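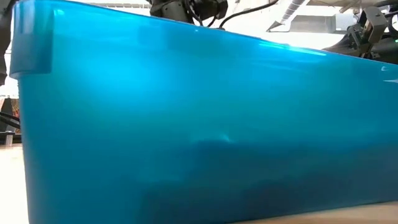
Every basketball game can be cut into possessions. A possession begins when a team gains control of the ball and ends when it gives up control, whether by a made basket, a defensive rebound, a turnover, or the end of the period. This chapter covers how to record possessions by hand, how to use them to compare teams that play at different speeds, and where the method goes wrong. You will need a pencil, a stack of charting sheets, a clipboard, and a place to keep the sheets from one practice to the next. Label the sheets by opponent and half, and keep them in game order, because the exercises at the end of the chapter send you back to them.

## 7.1 Why points per game is not enough

Points per game is the first number most people look at, and it is easy to find. It mixes two things together. One is how well a team scores when it has the ball. The other is how often it has the ball. A team that runs at every chance will usually score more points than one that walks the ball up the floor, even when the slower team is the better shooting team.

Consider Sterkley and Hastance, two schools in the same league. Over a 26-game season, Sterkley averaged more points than Hastance and was described all winter as the stronger offense. When the charts were added up, Hastance had scored more points for each possession. Its games were simply shorter in the sense that matters here: each team had the ball fewer times.

The same problem affects defense. A slow team holds opponents to low scores partly by keeping the ball away from them. That may be good strategy, but a low score alone does not show that the team guards well.

## 7.2 Counting a possession

The rule used in this book is that a possession changes only when the other team gains control. An offensive rebound does not start a new possession. If a guard misses, a forward rebounds the miss and is fouled, and the forward then makes both free throws, all of it belongs to one possession worth two points.

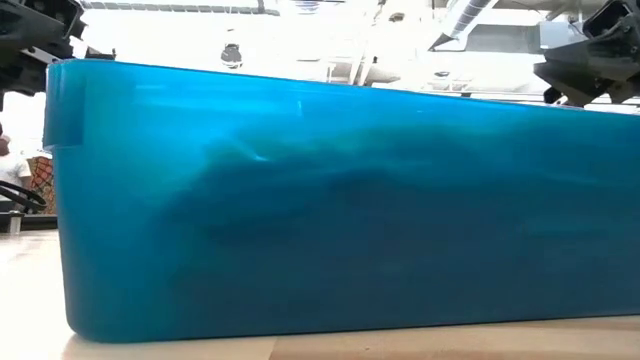

Rasa Kütt disagrees with this rule and has argued that an offensive rebound should open a new line on the chart. Her view is that a team that gets a second shot has earned something, and that a sheet which folds both shots into one entry hides the work done under the basket. She charts "plays" instead of possessions, with each shot, turnover, or trip to the line ending a play.

Both systems are in use, and both are sound if they are kept consistent. The advantage of the possession count is that the two teams in a game will finish with nearly equal totals, normally within one or two of each other. This gives the charter a check. If your sheet shows one team well ahead, an entry has been missed or a rebound has been marked for the wrong side. The play count has no such check. It does tell a coach more about second chances, and Section 7.5 returns to it.

A few cases cause trouble for new charters:

- **Held balls.** If the arrow favors the offense, the possession continues. If it favors the defense, mark a turnover.
- **Blocked shots out of bounds.** The offense keeps the ball. Mark the missed shot and continue on the same line.
- **Technical fouls.** Record the free throws in the margin. Whether a new possession begins depends on who receives the ball afterward.
- **Last-second heaves.** Count the possession. Some charters leave out any that begin with less than two seconds left, and you may do so if you note it on the sheet.

## 7.3 A worked game

In December, Sterkley visited Hastance. Farzana Baloch kept the chart for the visitors from the end of the bench. Her sheet gave Sterkley 56 possessions, a low number for that team. On 22 of them it turned the ball over without getting up a shot or going to the line.

The remaining 34 possessions are the ones on which Sterkley had a chance to score. Its shooting that night was close to its usual level, and a box score read quickly would suggest an ordinary offensive game against a slow opponent. The chart points to the turnovers. Well over a third of Sterkley's trips produced nothing to rebound and nothing to defend except a break the other way.

The next three games look different. Sterkley scored 178 points in them, and the staff was pleased. Before agreeing with the staff, a reader should ask for the number of possessions in each game. Those sheets are reproduced in Appendix C, along with the charts from the Siliņa and Rurimero games used in Chapter 8.

**Before you go on.** Choose one half of any game you can watch twice. Chart it once without stopping, then again with pauses after each change of possession. Compare the two totals and mark the lines where they differ. Most differences will come from offensive rebounds and from quick turnovers after a steal, and the next section gives a set of symbols for recording both.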